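首页 > 日记 > 车库里的机械臂

一月，晚上。吃过饭就坐到电脑前面了，外面在下雨，Stusdale 的公共工坊太冷，我把今天的工作都放在家里做。

先记下目前的情况。真的手臂还在工坊的架子上，等 Drirano 寄来的减速器。零件没有到，我不能只是等，所以这个月主要做模拟。我在电脑里搭了一个房间，有桌子，有一扇开着的门，门后面是浴室，然后把机器人放进去，让它练习拿桌上的东西。中文里“搭”这个字我很喜欢，搭积木、搭房间、搭车，都可以用。 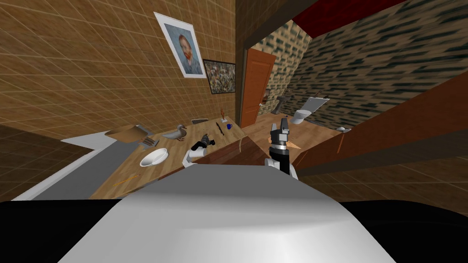 今天的第一个问题是手腕的坐标。我在配置文件里写错了一个旋转的顺序，先转了 Z 轴，后转 X 轴，结果每一次去拿东西，夹爪到达的地方都偏一点。偏得不多，所以我找了很久。Ok-hee Sung 上个星期已经提醒过我，她说旋转的顺序一定要写在注释里面。我当时回答“好的”，可是没有写。现在写了，用中文和英文各写一遍。

改好以后，我重新跑了测试。一共跑了 341 次，失败 14 次。上个月同样的测试，失败是 91 次，所以我觉得进步是真的，虽然我还不敢告诉 Saturnino，他一定会马上问真的手臂什么时候能动。

失败的那些我一次一次看了记录。大部分是同一个原因：夹爪下降太快，手指还没有张开到位。我把下降的速度减了一半，又加了一个等待。这样比较慢，但是我不着急。Dehghan 的旧控制板也不快，以后换到真的机器上，太快的动作反正也做不出来。
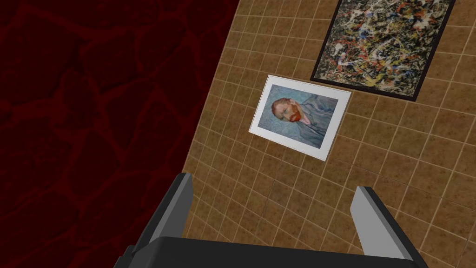 手腕上的视角是我下午花时间最多的部分。我以前只用一个固定的视角，放在机器人的上面，可是手臂一伸出去，就把要拿的东西挡住了。Blandine Ferrand 建议我在手腕上也放一个，我照她说的做了。刚开始我很不习惯，因为从这里看，墙和地面很难分清楚，那幅梵高风格的肖像带着白边，斜斜地在两根手指前面，我看了几秒钟才明白手腕转到了哪个方向。后来我倒觉得它有用，白边和棕色瓷砖的对比很强，我可以用它的角来检查视角有没有歪。旁边那幅黑框的画颜色太乱，做检查不太合适。

写到这里我去泡了茶，顺便看了一下灯光的参数。太亮的时候白色的东西没有细节，太暗的时候深色的东西看不见。我试了几组数值，最后还是用回原来的，只把阴影调软了一点。这一个小时可以说是浪费了，但是我至少知道原来的数值没有问题。

还有手指的摩擦力。真的手指我打算贴一层橡胶，橡胶是在 Skarnullow 的旧货店买的，厚度不均匀，所以模拟里的数值只能猜。Esperanza 说可以用弹簧秤拉一下，量出来再填进去。这个办法很好，明天如果不下雨，我带弹簧秤去工坊。

晚上最后跑的一轮，我没有改任何参数，只想看它在不同的位置稳不稳定。我把进度窗口开在旁边，一边看一边洗碗，所以有几次没有看到。记录都保存了，以后再查。

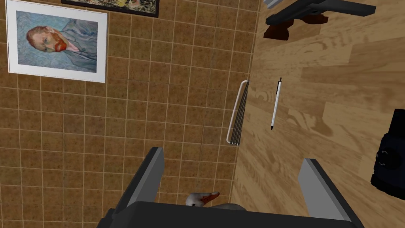 Rhiannon Ifans 看了我发过去的记录，回信说模拟里的成绩先不要太相信，关节的间隙没有算进去，真的手臂会抖，到时候第一件事是把间隙量出来，再来谈成功率。她还说，如果我愿意，她那里有一个旧的千分表可以借给我。

我想了一下，她说得对。我的模型里每个关节都是完美的，没有间隙，也没有电线拉着。我回信说想借千分表，也问了她电线怎么走比较好，我现在的电线从肘部外面绕过去，转到最大角度的时候会绷紧。

明天要做的事：量橡胶的摩擦力；给 Drirano 写邮件问减速器；把等待时间写进配置文件，不要再写在程序里面。测试次数我想加到 1000 次，让电脑夜里自己跑，可是风扇的声音很大，卧室就在隔壁，也许要把电脑搬到走廊。

现在快十二点了，茶已经凉了，先写到这里。

标签：机械臂、模拟、自己动手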